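Home | Notebook | Projects | People | Contact

3 min read

August, 9:40 pm

Okay, the charity build night. I'm writing this up before I forget who promised what. We had 20 people signed up for the food bank routing problem and four teams still standing by dinner, which I'm calling a win (last year we were down to two!).
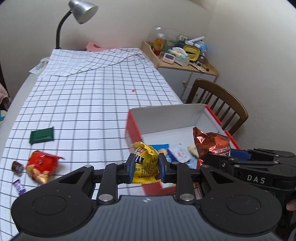

Wolde Community Code Club · Workshop Notebook

Ladi's team took the driver schedule. Their first version, Grurnix, read the pickup list fine but choked on any address with an apartment number, so Ladi Obi spent an hour just cleaning strings. After that it got through 93 stops and put them in an order a real driver might accept. I love it. The map page is ugly and I don't care.

Abelardo went the other way and built a text message sign-up for families, working name Pristent. It only does English and Spanish so far. He wants to add reminders, but we have no budget for messages past the first 4,000, so I told him to park that and write down what it would cost.
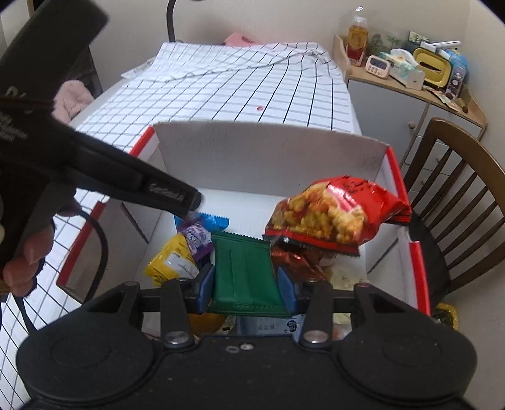

Snack box on the table, build night

Stuff that bugged me: the test data had duplicate pantry names, and two teams fixed it separately without telling each other. Next time one shared cleanup script, posted before we start. Also the judging sheet was too long, I skipped half of it.

To do: ask Prunier if we can keep the server through the fall. Merge Ladi's address fix. Abelardo Paredes has the only copy of the sign-up form, get it in the repo!!

We use cookies to remember your settings. Accept | Decline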